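Cahier d'atelier, janvier

Comparatif des doigts de pince, suite

Objectif du jour : comparer les doigts Givadard aux doigts Millis sur le même poste, et décider lesquels on garde pour la campagne barquettes. Sabina penche pour les Millis depuis le début, moi j'hésite encore (le retour à l'ouverture me paraît mou). On a repris la table gris foncé et les barquettes beiges, plus la petite plante, que je garde comme repère fixe pour recaler les vues entre elles. Le contrôleur Shahbazi est passé à la nouvelle version à 9 h 40, après deux redémarrages et un café !
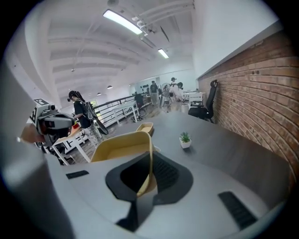

1. Vue embarquée

L'optique de la pince est très large, on le savait, mais je note quand même que la paroi de briques part en courbe sur les bords et que le doigt jaune mange une bonne partie du centre. Il faudra refaire la calibration avec le doigt monté, pas sans. Nusrat propose de reculer l'optique de 2 mm. Ça se tente, à condition de ne pas toucher au capot.

2. Vue de tête

Là c'est beaucoup plus confortable : on a les deux mains, les marqueurs et le plan de travail d'un coup. J'ai relancé l'export Cernness dans la foulée, 3 068 images, dont 31 rejetées par le suivi. Presque toutes dans le même passage, donc je soupçonne la synchro plus que les cubes. À revoir avec Nilmini, c'est elle qui a écrit le filtre.
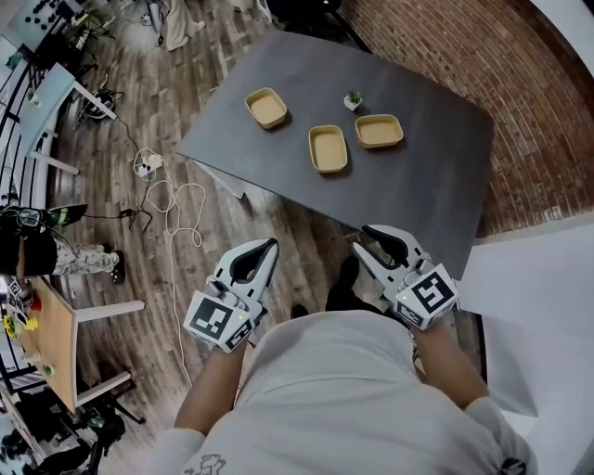

Deux pinces ouvertes, trois barquettes vides, vue de tête.

3. Prise par le rebord

C'est le point qui m'embête. Avec une barquette pleine, tout le monde s'en sort. Avec une vide, le fond se déforme dès qu'on serre un peu trop et le rebord file entre les patins. Obaidul P. veut baisser l'effort maxi, Obaidul C. veut changer de patins (ils en ont discuté tout le midi, je n'ai pas tranché).

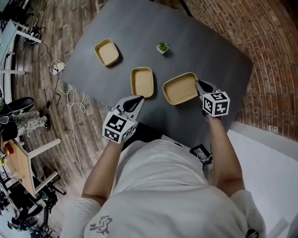
Pour la suite, je voudrais surtout fixer l'angle d'approche, parce que chacun a le sien et qu'on compare des habitudes autant que des doigts. La pince droite qui arrive au ras du bord droit de la barquette de droite, mâchoire ouverte, c'est la position de départ que je propose pour tous les essais. La gauche viserait celle du milieu. Ensuite, même série avec les Givadard puis les Millis, sans toucher aux réglages du Shahbazi entre les deux.

À faire :
- recalibrer l'optique, doigt monté
- demander à Nilmini le seuil du filtre
- commander des patins de rechange (Sabina)
- viser 1 000 prises par jeu de doigts avant de rediscuter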